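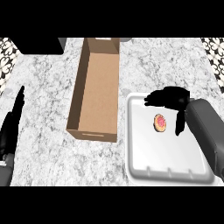
Shivam Ahuja asked after the last lecture whether the edge crush test alone is enough to rank two corrugated boards for stacking. It is enough only when the boxes share the same perimeter and the boards have similar thickness. The notes for this unit set out why.

Unit 12. Compression strength of corrugated boxes

Terms
Edge crush (ECT): the load per unit width that a short piece of board carries on edge, flutes vertical.
Box compression (BCT): the peak load on a complete, closed, empty box between flat plates.
Caliper: total board thickness, liners included.

The short form of the McKee equation

BCT = 5.87 × ECT × √(caliper × perimeter)

Use ECT in pounds per inch, with caliper and perimeter in inches. The result is in pounds. The perimeter is twice the sum of length and width. Height does not appear, so the equation should not be used for very shallow boxes, where the panels fail in a different way.

Strength rises in direct proportion to ECT but only with the square root of caliper. Doubling the caliper at constant ECT raises BCT by a factor of 1.41. In practice ECT and caliper do not move independently – a change of flute alters both.

Where the load goes
The corners carry most of it. The middle of each panel bows under load and then sheds force toward the vertical edges. Column stacking lines up the corners and keeps most of the tested strength. Interlocked stacking places corners over panel centers and loses a large part of it.

Hand holes and vents
A cut near a corner costs more strength than a cut of the same area at mid-panel. Slots on the end panels should be centered across the width. The McKee result makes no allowance for cuts and must be reduced separately.

Humidity and time
Board softens as it takes up moisture. It also creeps, so a box will fail under a steady load well below its BCT if the load stays on long enough. Apply both reductions before dividing by the safety factor.

Reading for the next session: Wasilewska, chapter 2, and the Drorance test sheets. Problem sets go to Junhao Liang in November.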